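About us

Uvau is a small company that teaches pairs of robot arms to do the sort of fiddly tabletop jobs that most of us do with our hands while thinking of something else. We open packets, sort sweets into cups, hold a thing steady with one hand while the other gets on with it. If you have found your way here from a supplier's list or a friend's recommendation, you are very welcome, and do put the kettle on, because we have never managed to tell our story quickly.

We began in a rented unit at Pusley with two secondhand arms and a great deal of optimism. Our founder, Jin-sol Do, had spent years repairing packing machinery and was convinced that smaller firms would use robots if only somebody would set them up properly and then answer the phone afterwards. That is still more or less the whole business. We build the cell, we teach it the job, and we stay in touch for as long as you own it.

The October fault

Most companies keep their bad days off a page like this one. Ours changed how we work so thoroughly that leaving it out would make the rest hard to follow.

It was a little after four in the afternoon, and we were on run 211 of a handover job, in which one gripper passes a small part to the other. The two had been meeting nicely all day. On that run the right arm arrived early and carried on going, and the grippers pressed into one another quite hard before Jin-sol reached the stop button. No one was hurt, we are very glad to say, but a bracket was bent, a gripper finger was cracked and the whole room went rather quiet.

We spent the best part of two weeks finding the cause. Our first guess was a loose cable, then a worn joint, and we changed both without any improvement whatever. In the end we found that the clocks in the two arm controllers had been drifting apart, a tiny bit on every run, until they disagreed by 240 milliseconds. Each arm believed it was on time. Our own software, which we had named Derese and were terribly proud of, checked where each arm was but never asked whether the two were working from the same moment.
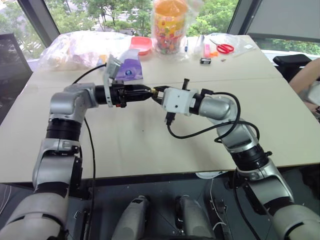
Gripper to gripper over the bench, the meeting point we now check most carefully.

What we do differently

Derese now compares the two clocks before every move that brings the arms together, and if they disagree by more than 2 milliseconds it stops both arms and says so in plain words on the screen. We also lowered the force limit for handovers, and the final approach is a good deal slower than it used to be. Customers do sometimes ask us to speed it up again — we understand why, and we still say no.

Every new cell has to complete 900 handovers on our own bench before it leaves us, with a person beside it from the first to the last. It is long, dull work and we take it in turns. Anyone in the company may press stop, for any reason, and the run is written up in the fault book whether or not we find something.

The fault book itself is open to customers. Boltix, who make small fittings and were waiting for their first cell when all this happened, read the October pages before they took delivery, and sent back a list of questions that kept us busy for days. Several of their suggestions are now part of our setup sheet, including the one about testing the stop button at the start of each shift.

Come and see us

Visitors are welcome at Pusley by arrangement. Bring the awkward job you have in mind, along with a few samples of whatever needs picking up, and allow a whole morning if you can — we do tend to talk. The fault book lives on the shelf by the door, and you are free to read it while the tea brews.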